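Sakik, week three: randomizing the room

Most of May has gone into Sakik, our test of whether a policy trained in simulation holds up when the room changes. The method is simple. We keep the robot and the task fixed and change walls, floors and furniture between episodes. Training used 900 episodes, all of them rendered.

The wrist view matters most for the last stretch of a reach, when the head view can't tell how far apart the fingers are from the target.
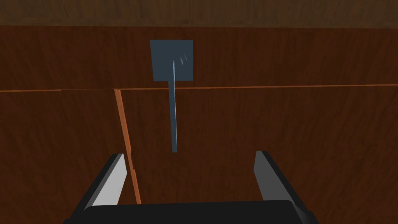
Zapata wrote that wrist input alone should be enough and the head view only slows training down. I tried that. Wrist only lost the target in 5 of the 7 test rooms, so the head view stays in.

Lamps and cabinets are a problem for the arms because both can be close to something at once.

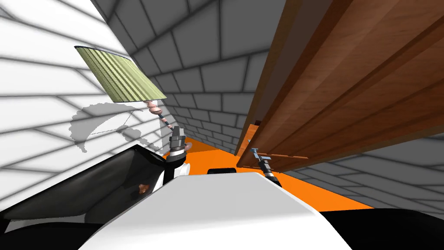 Head view, both grippers forward, lamp at left.

Adding more rooms helped more than adding more episodes per room. I ran that comparison twice with different seeds and got the same order both times. Doors are still weak.
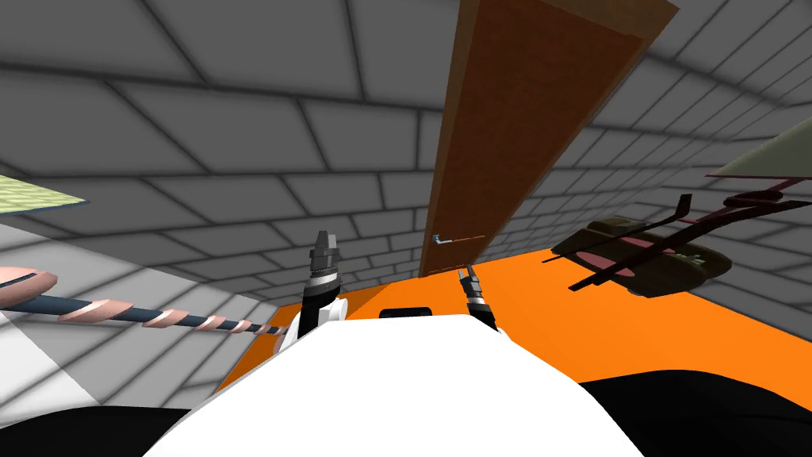
Drurex

The next change is to the wrist views. When a block wall takes up most of the view, the policy has little to go on, and it drifts.
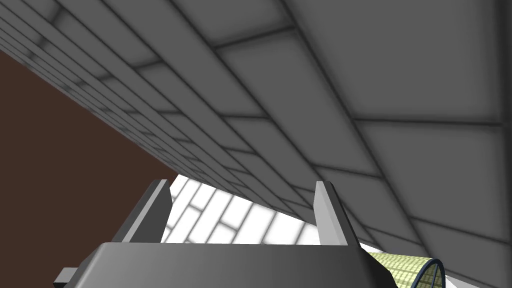 Drinside asked whether a short memory of earlier views would fix the drift without new training data. It might. I have a version with 2 seconds of history training now and will post the numbers when it's done.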